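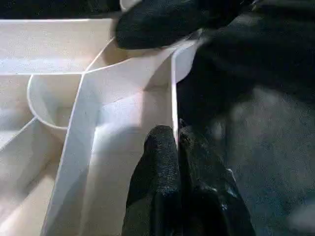 Jordan Gosling replied: the draft says "support the workpiece before applying torque" and leaves it there. Support it with what? The table? The other arm? We run two arms on the Vostadar cell and people read that line two different ways.

Search this forum Go
2 min read

jestport_nga
The wording is mine, so I'll answer. Rule 7 was meant for any part light enough to turn under a screw-in joint. The second arm does the holding. I left the table out on purpose — cloth slides.

adi_rondonuwu
Disagree. A fixture should be the default and the second arm the exception. You can measure a fixture once and sign it off. A grip has to be checked on every cycle.
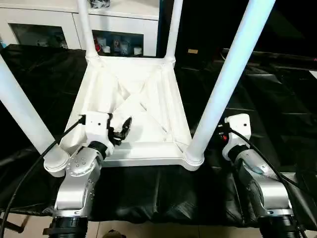
dewanti_n
Grip location is the part of the rule I want written down. Our sheet for Ismail only says "hold firmly," and two operators will teach two different points. With the chair upside down and the legs up, the left fingers are on the inner edge of the seat frame. I'd name that spot in the rule and ban holding by a leg.

adi_rondonuwu
Fine for one product. Ilham has 26 part numbers. Are you writing 26 rules?

jestport_nga
No, one rule and a table of grip points in the annex.
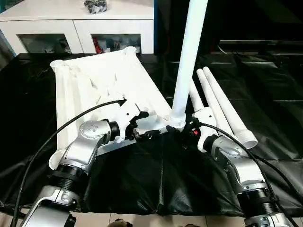 Left gripper on the bracket, right gripper at the base of the upright pipe.

Jordan Gosling
OK, that I can teach from. Can the annex also say the holding arm closes first and opens last?

jestport_nga
Added to the April draft.

adi_rondonuwu
Still want fixtures listed first. I'll send my comment in separately.

Contact | Copyright Jestport Forums | Back to top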